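Traditz tabletop kit, second month

August 2025

I promised to write again when the kit from Traditz had worked a little longer with me, so I do it now. For the new readers: it is a small arm with a gripper, a control box and the software Ukano, in which you show the arm a task by hand and it learns to repeat. I paid 625 for the set, without the better gripper, which costs 300 more. I did not take it.

The installation I described already, and my opinion did not change. The manual is translated in a hurry, and the chapter about the emergency stop should be the first one, not the last one.

What is new is the sorting package. You give the software a table with cups and bowls in different colors, and you teach it what belongs to what. I put a dark green cloth over the table, as the forum recommends against reflections, and I use plastic tableware in strong colors. Some bowls shine inside all the same, and Ukano does not like this. It loses the border of the bowl and asks for a new demonstration.
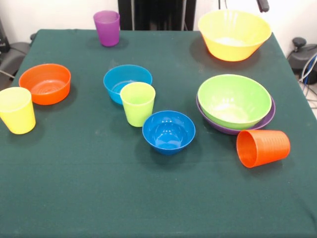
Oei wrote to me under the last post that the package is too expensive for what it does, and that with 32 demonstrations per object one could as well sort the dishes alone. I understand this point. But I needed only 9 for the upright cups, and after this the results were good enough for me. A cup on its side is a different matter, and so is a bowl which sits inside another one. For the nested bowls I still have no setting that I trust.

I also tried the support. My first question was answered the next morning, politely and with a file which helped. The second one, about the calibration, is still open.

The accessories from Claltetti fit on the same base, by the way, if you remove the rubber ring. I did not find this written anywhere. In September I want to test their suction cup on the flat things, mostly lids and saucers, and I will write down the settings.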